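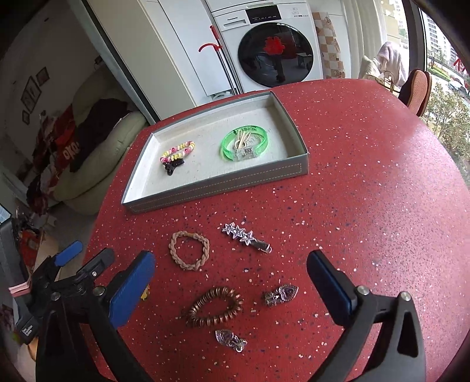 상자 안의 구슬 팔찌와 검은 리본 모양 머리핀

스쿤데일 시장 결선투표, 231표 차로 라지아 잔주아 당선

스쿤데일이 새 시장을 맞는다. 일요일 밤늦게까지 이어진 결선투표 개표에서 라지아 잔주아 후보가 윙쓰 샤오 후보를 231표 차로 누르고 당선을 확정 지었다. 개표 막판까지 선두가 엎치락뒤치락한, 이 도시에서 오래도록 이야깃거리가 될 만한 승부였다!

초반 분위기는 샤오 후보 쪽이었다. 먼저 결과가 나온 구시가지와 강변 투표구에서 샤오 후보가 넉넉하게 앞서 나갔고, 시청 로비의 대형 화면 앞에 모인 지지자들 사이에서는 일찌감치 노래가 흘러나왔다. 그런데 밤이 깊어 반다라 지구의 개표함이 열리면서 격차가 눈에 띄게 줄었다. 이어 엔돌렐 고지대의 표가 더해지자 화면의 순위가 바뀌었고, 로비 한쪽에서 터진 함성이 광장까지 들렸다. 그 뒤로도 순위는 한 번 더 뒤집혔다가 되돌아왔다. 마지막으로 집계된 우편투표가 잔주아 후보의 손을 들어 주고 나서야 긴 밤이 끝났다.

선거관리 사무소는 표차가 작은 점을 고려해 곧바로 접전 투표구의 집계표를 다시 대조했다. 양측 참관인이 나란히 앉아 투표구별 숫자를 소리 내어 읽고 맞춰 보는 방식이었는데, 지루할 법한 이 작업을 끝까지 지켜본 시민이 적지 않았다. 방청석에서 졸던 아이를 무릎에 눕힌 채 메모를 하던 부부도 있었고, 야간 근무를 마치고 작업복 차림으로 들른 버스 기사들도 보였다. 대조 결과 당락에 영향을 주는 차이는 나오지 않았다. 샤오 후보 측은 이의를 제기하지 않겠다고 밝혔다.

샤오 후보의 승복 연설은 이날 밤의 또 다른 명장면이었다. 그는 준비한 원고를 접어 주머니에 넣고 "제가 바랐던 결과는 아니지만 제가 믿는 절차가 내린 결과"라며 "내일부터 스쿤데일의 시장은 한 사람이고, 저도 그분의 시민"이라고 말했다. 일부 지지자가 고개를 숙이자 그는 연단에서 내려와 앞줄부터 차례로 악수를 나눴다. 자신이 공약한 하천 정비 계획은 시의회 안에서 계속 밀고 나가겠다고 했고, 잔주아 당선인에게 자료를 모두 넘기겠다는 약속도 덧붙였다. 박수가 꽤 오래 이어졌다.

잔주아 당선인은 자정이 지나서야 반다라 시장 골목에 차려진 선거사무소에 모습을 드러냈다. 목이 완전히 쉬어 마이크를 바짝 대고도 목소리가 갈라졌지만 표정은 환했다. 그는 "저를 찍지 않은 분들이 찍은 분들과 거의 같은 수라는 걸 잘 안다"며 "그 사실을 집무실 책상에 올려 두고 매일 보겠다"고 말했다. 이어 샤오 후보의 이름을 먼저 꺼내 감사를 전했고, 하천 정비 문제를 두고 이른 시일 안에 만나자고 제안했다.

이번 선거의 최대 쟁점은 교통이었다. 엔돌렐 고지대와 도심을 잇는 버스 노선이 줄어든 뒤로 고지대 주민들은 출근길마다 언덕 아래까지 걸어 내려와야 했다. 잔주아 당선인은 선거운동 내내 이 문제를 파고들었다. 첫차 시간에 맞춰 정류장에 나가 주민들과 함께 버스를 기다렸고, 거기서 들은 이야기를 그대로 공약집에 옮겼다. 야간 노선을 되살리고, 환승 정류장에 비를 피할 지붕을 세우고, 시장 골목을 지나는 순환 노선을 새로 놓겠다는 내용이다. 재원은 지연되고 있는 시청 별관 공사의 예산을 조정해 마련한다는 구상인데, 이 부분은 시의회의 동의를 얻어야 한다.

샤오 후보는 강변의 상습 침수 문제를 앞세웠다. 지난 장마 때 피해를 본 상인들이 그를 강하게 지지했고, 강변 투표구의 결과에도 그런 민심이 고스란히 담겼다. 두 사람의 공약은 우선순위가 달랐을 뿐 겹치는 대목도 많아서, 토론회에서는 상대의 안을 듣고 즉석에서 고개를 끄덕이는 장면이 나오기도 했다. 지역 신문 드라스투부스는 결선 전 마지막 토론을 두고 "오랜만에 끝까지 앉아서 본 토론"이라고 평했다.

투표 열기도 대단했다. 일요일 아침부터 하늘이 잔뜩 흐렸는데도 문을 열기 전부터 투표소 앞에 줄이 생겼고, 점심 무렵에는 엔돌렐 초등학교 담장을 따라 줄이 모퉁이를 돌아갔다. 생애 첫 투표를 하러 나온 고등학교 졸업반 학생들은 서로 투표 확인증을 들고 사진을 찍어 주느라 바빴다. 반다라 지구에서는 지팡이를 짚은 어르신에게 줄 앞자리를 내주는 모습이 여러 번 눈에 띄었다. 오후 들어 빗방울이 떨어지자 맞은편 가게에서 우산을 들고 나와 기다리는 사람들에게 건넸다. 취재진도 하나 얻어 썼다.

경비는 예상보다 조용하게 이루어졌다. 시 경찰은 접전이 예고된 만큼 시청 광장과 두 후보의 사무소 주변에 인력을 늘려 배치했으나 충돌 신고는 들어오지 않았다고 밝혔다. 양쪽 지지자가 같은 광장에 모인 시간이 꽤 길었는데도 분위기는 험하지 않았고, 순위가 바뀔 때마다 한쪽의 환호와 다른 쪽의 탄식이 번갈아 나왔다. 당선이 확정된 뒤에는 경호 담당 인력이 당선인과 동행하기 시작했다. 다만 정식 취임 전까지는 현직 시장보다 낮은 수준의 경호가 적용된다. 당선인은 평소처럼 시장 골목을 걸어서 출근하고 싶다는 뜻을 전했고, 경찰은 동선을 미리 공유해 달라고 요청한 상태다.

인수 작업은 바로 시작된다. 당선인 측은 교통과 예산을 맡을 실무진을 먼저 꾸리고 시청 각 부서의 보고를 받기로 했다. 현 시장은 축하 전화를 걸어 집무실과 회의실을 언제든 쓰라고 했다고 한다. 취임식은 9월에 시청 광장에서 열린다. 당선인은 행사를 간소하게 치르고 무대 대신 긴 식탁을 놓아 시민들과 밥을 먹고 싶다고 했는데, 이 구상이 그대로 실현될지는 날씨와 광장 사용 계획에 달려 있다.

시의회 구성은 만만치 않다. 잔주아 당선인을 지지하는 의원과 샤오 후보 쪽 의원의 수가 비슷하고, 어느 편도 들지 않은 무소속 의원 세 명이 사실상 열쇠를 쥐고 있다. 이들은 공동 성명에서 버스 노선 복원에는 찬성하지만 별관 예산을 건드리는 방식은 따져 보겠다고 했다. 첫 시험대는 새 회기에 올라올 수정 예산안이 될 전망이다. 하천 정비와 버스 노선이 한 예산안에 나란히 담길 수 있을지를 두고 벌써부터 의원실마다 계산이 한창이다.

개표장을 나서는 시민들의 표정에는 피곤함과 흥분이 뒤섞여 있었다. 샤오 후보에게 투표했다는 한 강변 상인은 "아쉬워서 잠이 안 올 것 같다"면서도 "그래도 이렇게 끝까지 가슴 뛰는 선거는 처음"이라고 했다. 옆에 있던 고지대 주민은 그에게 막차가 끊겼으니 같이 택시를 타자고 권했고, 둘은 버스 노선 이야기를 하며 광장을 빠져나갔다.

선거관리 사무소는 투표구별 최종 집계표를 시청 민원실과 각 지구 도서관에 비치한다. 열람은 신분 확인 없이 누구나 할 수 있다. 당선증 교부식은 시청 본관 회의실에서 진행되며 방청을 원하는 시민은 당일 입구에서 이름을 적고 들어가면 된다.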